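Anyone done the Herken street food market with a picky eater?

Posted by Anayeli Beltrán, August 9, 2026

Hi all! We're driving down to the Herken food market next month (first time for us, we usually do the smaller one in Grelel) and I'm trying to work out the ticket thing. The site says $17 for a tasting pass, but then it also says you can just walk in and pay at each stall? My sister swears the pass is worth it, but she eats everything, and my son will eat dumplings and maybe a pretzel.
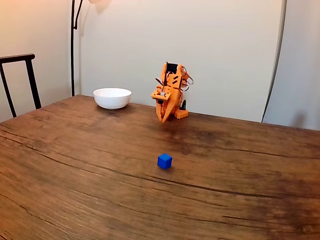 Does the tasting pass cover drinks too? Only the lemonade and the iced tea, and you pay for beer and wine separately at the bar tent.

So that part I got from the email they sent me, but I still can't tell if the pass is a good deal. Also, is parking awful?

Osamu Sugawara
We went last year with our two kids and skipped the pass. The small plates were $4 each and my daughter had the same noodles over and over, so we came out ahead. If you want to try a lot of stalls, get it! The Tyagi stand had a chickpea thing I still think about. Parking fills up by lunch, so go early or use the lot by the Brarnidura bakery and walk (it's uphill coming back, fair warning). They had 34 stalls last time and the dumpling line was the longest one by far, so start there.

marketmom
pass is fine. bring cash, card reader kept dying at half the places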